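Foltska peg test

The Foltska peg test is a bench procedure for comparing two-finger grippers on small turned metal parts. It is used mainly to compare hand-held grippers, in which an operator carries the fingers and a wrist camera views the work from above and behind them. The procedure takes its name from the Foltska parts kit. It was first written up as an internal note at Jetthorpe and later revised at Costton, whose version is the one generally followed.

12 shares — 3 comments

Purpose

Grippers are often compared by rated force and opening width. Neither figure says much about how a pair of fingertips behaves on a short cylinder with a polished side, where the contact area is small and the part can roll. The peg test scores the grasp, the approach and the release separately, so that a tip which holds well but lets go badly can be told apart from one with the opposite fault.

The test does not measure payload, and results should not be used to choose a gripper for heavy parts.

Apparatus

The kit consists of short pegs in several diameters, bases and rings to stand them on, and a small number of nuts and collars. The Costton revision calls for a plain, light-coloured tabletop without a mat. Parts may be placed anywhere within the operator's reach, provided that the target stays in the camera's view for the whole approach.

The gripper under test carries its own camera. A wide-angle lens is normal. It bends straight lines and table edges noticeably, but keeps both fingertips and the target visible at short range. Jetthorpe's original note used a narrower lens, and its results are not comparable with later ones for that reason.

Procedure

Each gripper completes 100 trials with each target. A trial has four stages:

1. Approach, fingers open, from a distance of 229 mm.
2. Close on the part and lift it clear of its base or of the table.
3. Carry it to the target position.
4. Release and withdraw without touching the part again.

A trial is void if the operator steadies the part with the other hand. Regrasping is allowed once and is recorded. The Campbell variant forbids regrasping and adds a second peg of smaller diameter close to the first, which penalises wide fingertips.

Scoring

Stages are marked pass or fail. The summary score is the share of trials in which all four stages passed, quoted together with the number of regrasps. Median time per trial is reported but does not enter the score, as operators differ more in speed than grippers do.

The largest published comparison covers 3399 trials. It found that most failures with rigid tips came at closing, while those with soft tips came at release, when the part stayed on the tip and tilted — a fault the Jetthorpe note had not recorded as a separate category.

Views from the gripper camera 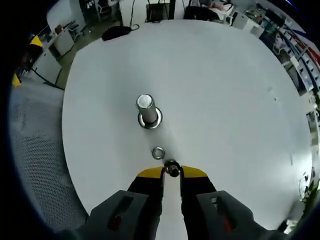
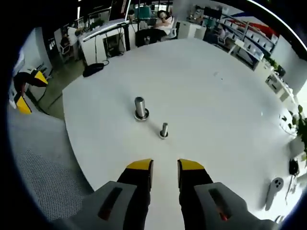
Black fingers with yellow tips, used on a round white table. The first view has a small dark cylindrical part held between the tips, with a nut and a single peg beyond it; the second has the fingers open and two pegs of different thickness.

Limitations

Polished metal gives bright reflections that change with the room lighting, which matters if the recordings are later used to train or check a vision controller. The Costton revision asks for lighting to be noted but sets no limits.

Operator skill is the larger problem. A practised operator can hide a poor fingertip by tilting the wrist during closing. Having 2 operators per gripper reduces the effect but does not remove it.

See also

Peg-in-hole task; Parallel gripper; Wrist camera; Campbell variant

Last updated: November

Comments (3)

tipwear: The release stage needs a time limit. We had a soft tip that let go eventually every time, and on paper it scored the same as a clean one.

m_bench: Is the 229 mm measured from the fingertips or from the lens? The Costton text can be read either way.

offset_k: Fingertips, fully open. The lens distance depends on the housing, so it would be no use for comparing two makes.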